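Temps de lecture : 2 min
Imprimer | Envoyer par e-mail
60 partages - 5 commentaires

Pinces à main : la règle d'abord, le chiffon ensuite

Essuyer une tablette. Tâche idiote sur le papier, et pourtant la fiche de bonnes pratiques d'Urkura y consacre quatre pages. Quatre. Pour un chiffon bleu et un écran noir.

La raison tient en un mot : répétabilité. Une démonstration faite à la pince, si chaque opérateur la fait à sa sauce, ne vaut rien pour entraîner un robot. Donc des règles. Départ mains hors de la tablette, geste continu, pas de reprise en cours de route. On garde les essais ratés, mais étiquetés.

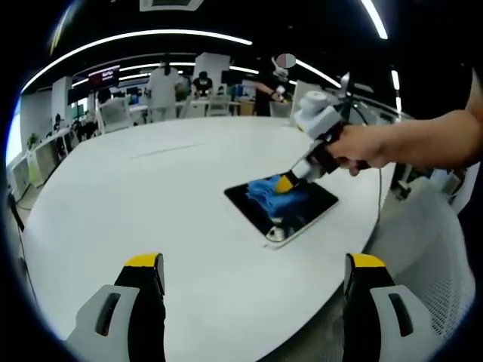 Deuxième point, la pression. Chez Ziteletti on l'a d'abord laissée au jugé, puis on a fixé une consigne écrite - appuyer sans faire glisser l'écran, lever, reposer. Si la tablette bouge, l'essai est marqué et on recommence. Pas de correction discrète à la main libre, c'est même la faute la plus fréquente relevée en mars. Le plafond : 300 essais par poste, puis on change d'opérateur. Au dela de 200 déjà, les gestes se raccourcissent et personne ne s'en rend compte.

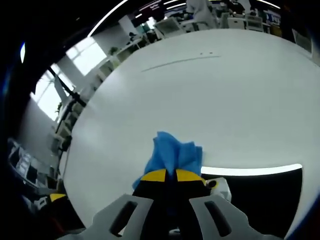 Tane Tawhiri n'est pas d'accord sur ce plafond. Trop haut, selon lui : il voudrait une pause toutes les 60 prises, inscrite dans la norme maison et pas laissée au bon vouloir du chef d'équipe. Il ajoute que la fiche parle beaucoup du chiffon et très peu des poignets.

Remarque juste. La version suivante, préparée avec Taşdemir, prévoit un chapitre fatigue. Court pour l'instant.

Reste la question des passants. Bureau ouvert, des collègues derrière, des écrans allumés. La règle : prévenir avant, afficher l'horaire, masquer les visages avant tout partage. Simple a écrire, moins simple à tenir à 17 heures quand tout le monde circule.

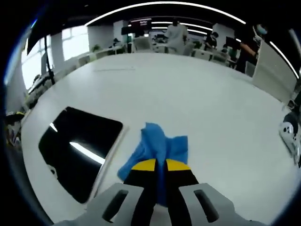 Le chiffon tenu entre les embouts jaunes, au-dessus de la table blanche.

Et le texte lui-même ? Toujours interne. Urkura promet une version publique, sans date. On relancera.

Imprimer | Envoyer par e-mail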